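**FOR RELEASE IN SEPTEMBER**

# Ladari opens a practice room for people who are afraid of the network closet

*Small racks, real cables, and permission to unplug things*

Ladari, the company that has spent 12 years answering phone calls from offices whose internet "just stopped," will open a hands-on practice room this September for the people who make those calls. The course is named Palo. It runs five evenings, and it is meant for office managers, school secretaries, dental receptionists and anyone else who was handed the key to the network closet because they happened to be standing near it.

The company went back through its own call log before planning the course. Of the 559 calls it took from small offices last year, around half came down to a cable in the wrong port, a cable in no port, or a cable that somebody had tidied.

"We used to drive out for those," said Chukwuemeka Okafor, who founded Ladari and still answers the phone before eight in the morning. "Forty minutes in traffic, push in a plug, forty minutes back, and then we'd send a bill and feel bad about it. We didn't feel bad enough not to send it."

Students work at small open racks, with no doors or side panels to hide behind. Each rack is stocked the way a modest office would have it, and every piece is real equipment of the kind that gets blamed for things.

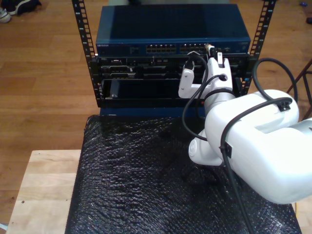
*A Palo practice rack, with a NETGEAR network switch at the top and a server mounted directly beneath it.*

The first evening is given over to names. Ladari has found that a great deal of phone time goes to establishing what the caller means by "the box," "the other box" and "the one with the lights." By the end of the session students should be able to say switch, server, port and rail in the right places, and to read a port number aloud to a stranger without sighing.

The second and third evenings are cables. Students plug, unplug, trace and label. Labeling gets most of an hour to itself, and the course notes include a page of labels collected from customer closets over the years, among them "NEW," "NEW 2," "do not," and "Lui?" The last of these gave the company a name for its practice fault sheet. The Lui Sheet lists 13 common problems, which instructors set up while the class is out getting coffee.

The fourth evening is for the faults themselves, taken from the Lui Sheet in no kind order.
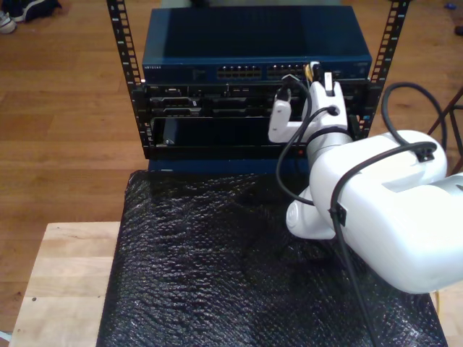

Counting ports sounds like a job for a small child until you do it in a hurry with the front desk shouting down the hall. Ladari wants students to say the bank first, then the row, then the position, and to say it the same way every time. The practice switch is good for this, with its two banks of jacks side by side and two rows in each, so that "the third one along" could mean any of several places and usually does. Students lose a point for "the third one along." The points are not exchangeable for anything.

The fifth evening is a mock phone call. One student stands at the rack, another sits in the next room with a handset and a paper diagram, and the two of them have to get a pretend accounting department back online before it pretends to go home. Okafor plays the accounting department. He is said to be very hard to please.

Software company Enum is supplying the diagram tool used in class, which prints a rack layout on a single sheet of paper. Students keep theirs and are urged to tape it inside the closet door, at eye level, with the date on it.

Palo does not lead to a certificate. Ladari looked into one and decided that a person who can find the right port on the first try will be noticed without it. Nor does the course cover wireless, printers, or why the video call sounds like that. A printer course has been asked for many times and is not planned.

**Joining the course**

Classes start at 6 p.m. and are capped at 12 students. No experience is needed. Wear sleeves that roll up. Offices with a Ladari service contract may send one person at no charge, and the company asks that it be the person who already has the key.

**About Ladari**

Ladari installs and looks after small office networks. It sells no furniture, though customers do keep asking what to hide the rack behind.

**Press contact**

Chukwuemeka Okafor, Ladari. Mornings are best.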